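News > Technology > Robotics
Automation | Labs & Research
2 min read

Wuteck puts two camera positions head to head in Darstead

6 November 2020

The robotics team at Wuteck has started a side-by-side trial of camera positions for its kitchen robot arm, and the early runs have everyone at the Darstead workshop talking.

The question is a simple one: does the arm do better with a camera looking straight down at the table, or with a small one mounted at the wrist, right behind the fingers? The team plans 128 runs in all, using a toy kitchen set, with the same controller software from Cheon throughout. So far 25 are done.

"The overhead view is wonderful for finding things," said project lead Njoroge Kimaro. "But once you get in close, the arm hides its own work. That's when I want the wrist camera, even if half of what it gives me is blur!"

Kimaro is especially keen on the harder jobs, such as working near the toaster oven, where the arm has to come in from the side. Each run has a limit of 70 seconds, and the toys are moved around between runs so the software can't lean on memory.

A second gripper, on loan from Tilerthorpe, joins the trial in December for another 11 runs. Kimaro can't wait to see how its wider fingers get on with the strawberries. 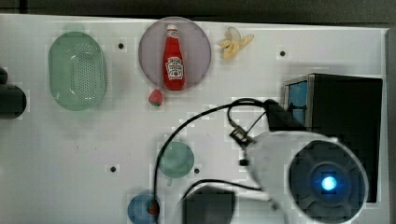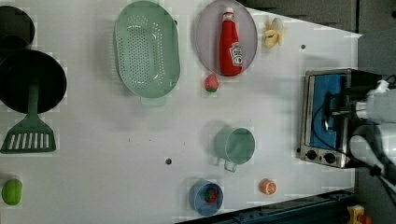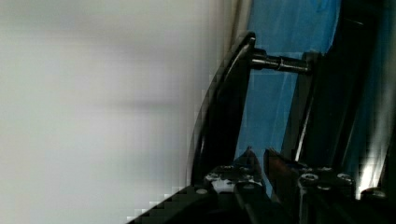
Two overhead views of the test table, and the gripper fingers from the wrist camera (last picture).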